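# Cutting the TV down to two evenings
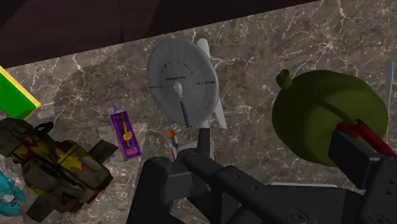 *2 min read*

In January I worked out that I was paying for 5 streaming services and watching one of them. The rest went out of the account on different days of the month, so I never saw the total. It came to £56. I cancelled all but one on a Thursday night and decided that the television would be on two evenings a week for a while.

I should say I like television. I grew up on repeats of old space programmes at teatime, and I still put one on when I'm ironing. What I'd got tired of was the hour spent choosing. I would sit down after washing up, scroll until nine, start a film and fall asleep before the end of it. Then I'd have to find my place again the next night, or more often I'd give up and start another.

The first week was dull. I went to bed early and woke up at five. The second week I got the radio out of the cupboard, an old Sonell with a bent aerial, and found it still picks up most things if it stands on the kitchen windowsill. I now have the evening play on while I cook. I miss bits when the extractor is running and don't mind much.

Sundstead library is open until seven on two weekdays, which I hadn't known in all the time I've lived here. The loan period is three weeks and you can renew online. I took out a thick book about canals and read 80 pages before admitting I wasn't enjoying it. The next one was a paperback thriller and I finished it in a weekend.

On the two evenings when the television is on, I pick the programme beforehand and write it on the calendar. It sounds fussy, but it has got rid of the scrolling completely. I've watched a whole series in order for the first time in years, 18 episodes, including the two everyone says to skip. They were fine. One was quite good.

A few things haven't worked. I said I'd do the jigsaw from the top of the wardrobe and it is still on top of the wardrobe. I also look at my phone more than I did, and I suspect some of the saved time has gone straight there. I've started leaving it to charge in the hall after eight, with mixed results.

The money has mostly gone on a better reading lamp for the end of the sofa. I'll keep the one subscription until the summer, when the price goes up again, and then see whether I still want it.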